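2022-03-23
by Tymofii Dmytriv

Nenau: simulated kitchen episodes, data card

What it is

Nenau is 3,890 short episodes of a simulated arm working at a kitchen counter. I made it in the back corner of the Thibodeau workshop to find out if a policy trained in simulation would be any use on the arm I'm building there. So far I doubt it.

Rendering took most of February. Each episode lasts 20 seconds and is stored with joint positions and gripper state.

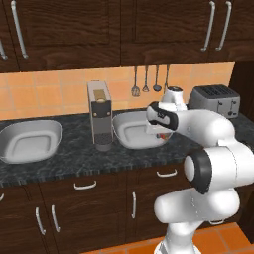
Apinya Thongsuk wants to know why anyone should trust contact forces from a simulator when the real gripper still drops things. Fair point, and I wouldn't trust them. They're left out of the release.

Known problems

The lighting is too kind. Countertops and tiles look cleaner than any kitchen I've cooked in, and the arm never has a loose cable. I threw out 130 episodes where objects sank through a dish — there are probably more.

Please don't quote success rates from this set as if they were hardware results. My own hardware tally is seven tries, and I wouldn't quote that either.

Loading

Unpack the archive and run load.py. The Kalen format is not supported.

Comments

zumis_fan: Does it load without a GPU?

Tymofii: Yes, slowly.

mk: Seven tries is not a tally — post the failures too.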